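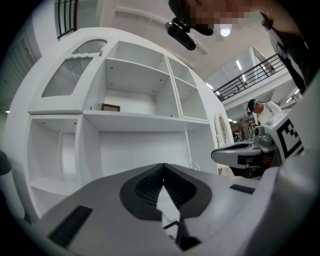
Skestwood Tall Bookcase, White: Review After One Winter

I bought the Skestwood in December to replace two shorter bookcases that had started to lean. I paid $244 for it, delivered. The same store had the Nalton for $181, and I looked at that one first. I have now lived with the Skestwood long enough to say what it does well and where it falls short.

Delivery and boxes

It came in two boxes. The long one holds the sides and the back panel and is too heavy for one person on stairs. My neighbor Florencio Quintana took the other end. One corner of the long box was crushed, but the foam had done its job and the panel inside was fine. The hardware comes in a single bag with everything mixed together. Sort it before you start. The two longer screw types look alike, and if you put the wrong one in a side panel it will poke through the finish.

Assembly

The instructions are drawings only. Most are clear. Step 9 is not: it shows the fixed middle shelf from below, and I put it in upside down the first time, with the raw edge facing out. You have to loosen both sides to fix that. Allow an afternoon. A second person helps when you stand the case up, and you need one if your ceiling is low, as the case is built lying on its face and needs clearance to swing upright.

The holes lined up everywhere except at the bottom rail, where I had to lean on the side panel to get the last bolt started. The back panel slides into a groove and is then nailed. Check that the case is square before you nail it. I measured corner to corner both ways and had to nudge the top a little.

A wall strap is included. Use it. The screw supplied with the strap is meant for wood studs. I have plaster over brick in that room, so I bought a proper anchor.

Finish

The white is a cool white with a slight sheen. Next to my trim, which is a warmer color, the difference shows in daylight and disappears under a lamp. The surface wipes clean with a damp cloth. Pencil comes off, ballpoint mostly comes off. There is one chip on the front edge of a shelf where I knocked it with a drill, and the core underneath is brown, so chips stand out. Skestwood sells a touch-up pen. I tried it. The color match is close, but it dries flat and you can find the spot if you know where to look.

Load

The adjustable shelves rest on metal pins. With paperbacks I see no sag at all. With art books there was a dip in the center within a month, which I checked with a straightedge. I turned that shelf over and moved the big books to the fixed shelf, and it has stayed level since. If most of what you own is large and heavy, get something with thicker shelves. The Mustonen has them, and it is priced accordingly.

The pins fit snugly in new holes. After I had moved one shelf three times, the holes on the left side were looser. It holds, but I would decide on your spacing early and leave it.

Depth is enough for everything I own except one atlas, which sticks out past the edge. Most records fit, though I keep mine elsewhere.

Compared with the Nalton and the Rirkari

Candela Nieto, who lives downstairs, has the Nalton, so I was able to look at it properly. It is lighter and goes together faster. The back is folded cardboard with a white face, and hers has bowed out along the crease. For a child's room or a short rental I would buy it and save the money. The Rirkari is the one I almost chose. It has better feet, with leveling screws you can reach from the front. The Skestwood has plain plastic glides, and on my uneven floor I had to shim the right side with two pieces of card. The Rirkari was out of stock in white, and that settled it.

Smell

There was a strong smell for the first week, mostly from the back panel. I kept the window open and waited before putting books in. It is gone now.

Customer service

I was short one cam lock. I filled out the parts form on the Skestwood site one evening, and a small bag arrived the next week with no charge and no questions. The form asks for the code printed on the last page of the instructions, so don't throw those out.

Rating

4 out of 5. I took a point off for the feet and the shelf pins. I would buy it again for paperbacks and ordinary hardcovers. I'm planning to get a second one for the hall once I've measured around the radiator pipe.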